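Quick one, printed bits and a mug stand

July 16, 2018

Fast post today, I have 5 tabs open and a parcel to drop off before the counter shuts.

So. The white part. A few of you asked what the faceted thing was that I mentioned last time and whether it ever got finished. Yes! It's printed. Third go. First one warped at a corner, second one I ran out of filament maybe an inch from the top (my own fault, the spool was clearly low). Third came off fine. Used the Ernine white, the cheap one, 205 degrees, slow first layer. Layers look decent, a little stringing that came off with a fingernail.

Covered the table in brown paper before starting. Should have done that years ago. White table, white part, you put it down and then spend ten minutes patting around for it. On brown it just shows up. Also saves the table from glue, which is a whole other story. 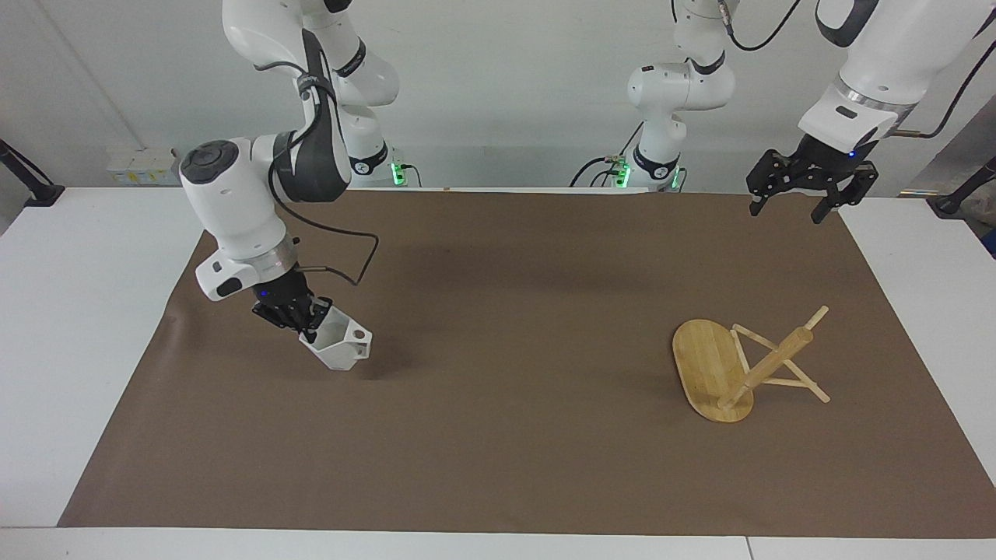 The roll came from the discount place in Moltorport and it's 77 feet long so I'm set until I'm old. Don't bother taping it at the corners, it curls anyway and then rips when you peel it. Heavy stuff at the back does the job.

Ok, the shape. Six sides more or less, a flat face with a round hole in it. I drew it round to begin with and it looked like a yogurt cup. Flat sides are easier to hold and easier to sand, and you can tell right away if it's been turned. If you want to draw your own, leave more room in the hole than you think. Mine was tight, I had to open it up with a rolled bit of sandpaper. Boring job. Did it in front of the TV.

The wood

The stand is the Misgate mug tree, pale wood, oval base with a shallow round dip in it. I love that dip. The pegs are plain dowels and stick out at diffrent angles, so it always looks slightly drunk, but mugs stay on. Haven't oiled it, might not. I like it pale and the grain shows nicely as is.

Been trying the white part over the base to see how the two look together. Verdict so far: good. White and light wood, hard to get wrong. I'd worried it would look like a bathroom thing. 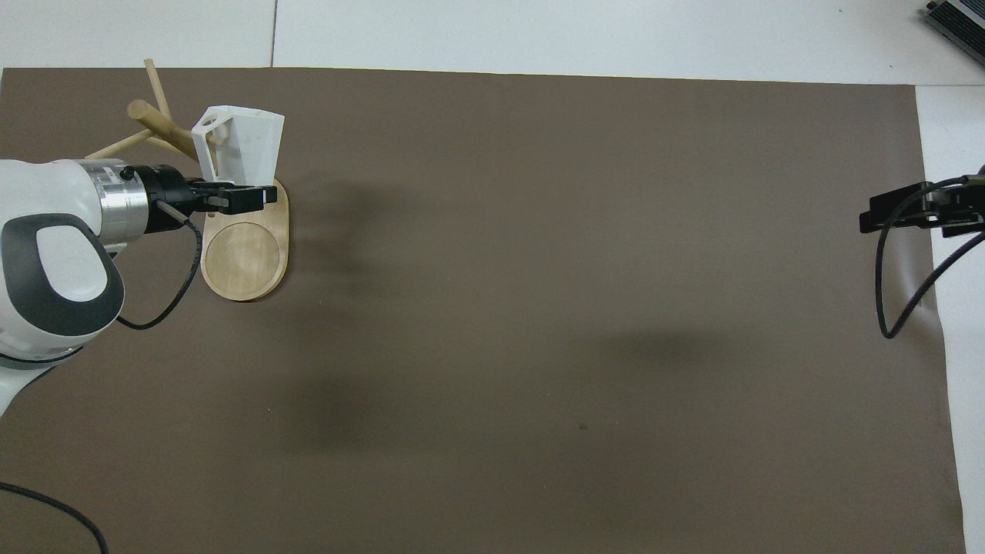
Still to do

Sand the bottom edge, the flared bit catches the light and shows every line. 400 grit then 1000, wet, over the sink.

Decide about paint. Leaning no.

Print a second one in the gray Obi filament if it ever gets here, they're now saying August.

Measure the dip properly, I keep writing the number on the brown paper and then tearing that peice off.

Files go up when I've fixed the hole, please don't ask for the old version, it's too tight and you'll only be annoyed with me. Right, parcel.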